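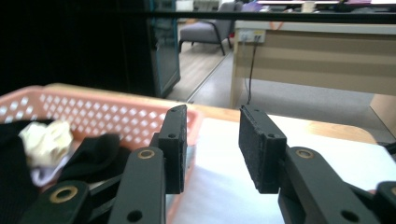
Two-fingered gripper, opened wide, over a tabletop.

Filed under: Member Guides > Investing Basics

Section 4. Setting Up Your Monthly Transfer

Welcome back! By now you should have your Hetel account number and the letter that came with it. If the letter hasn't turned up, give it a few more days before you call us — the mail from our Fudton office can be slow.

1. Sign in and choose "Regular Savings" from the menu on the left.

2. Pick the fund you want to pay into. Most new members start with the Garrido Balanced Fund, but take your time, and do read the fee sheet first.

3. Type in your monthly amount. The smallest we can accept is $30, and you can change it whenever you like.

4. Choose a payment day. Anything up to the 13th will be invested the same month; later days roll over to the next one.

5. Check your bank details slowly, digit by digit, then press "Confirm."

Note: Your first transfer can take nearly 12 working days to show up on your statement. Later ones are a good deal quicker.

Caution: Please don't press "Confirm" twice, even if the page seems stuck. You may set up two transfers, and undoing the second one means a paper form (Form 80, at the back of this guide) and a signature.

Pentti Riihimäki at the member desk is always glad to go through these steps with you over the phone.

Clirnerari Savings & Investment, Fudton | Guide revised August 2008 | Contact the member desk | Back to top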